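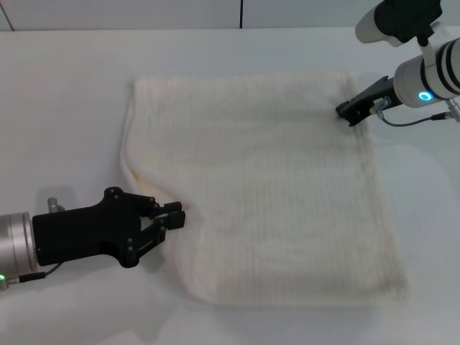
The woman who runs the laundry service Janjua, in Cutdale, would like hotels to stop talking about towels. In particular she would like them to stop talking about the little card in the bathroom that asks you to hang yours up and save the planet.

"I have read hundreds of those cards," she says. "I have never seen one with a number on it."

She may be the wrong person to ask. Janjua washes 700 towels on a busy day, and every towel left on a hook is one she can't bill for. I put this to her, and she shrugs. "Sure. So check my math. Don't take my word for it, and don't take theirs."

I tried. One of her clients, a small hotel called the Irard, put its cards out in April. The manager there told me guests "love it" and that laundry was "way down." How far down? He said he would get back to me. Her invoices for the month, which she let me look through, show a drop of 5 percent. 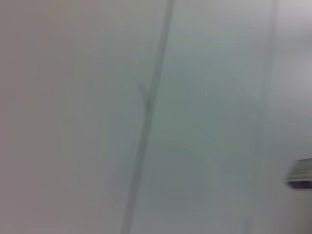 "And they had fewer guests that month," she says. "So what did the card do? Maybe something. I can't tell, and neither can he."

She is just as hard on her own trade. A supplier in Milance sold her a detergent that was supposed to work in cold water. She used it for two months and went back to the old one. "It was fine on sheets. On anything with makeup on it, forget it. We washed those twice, so where's the saving?"

What would convince her? A meter on the water line, she says, and a hotel willing to share its room count for a full year. She has offered to split the cost with three clients – none has said yes. I asked the Irard's manager about that too, and he said it was "under discussion."
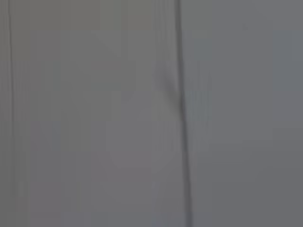
Gray on gray, Cutdale.

She reuses her towel when she travels, by the way. "I do it at home. I just don't expect a thank-you card."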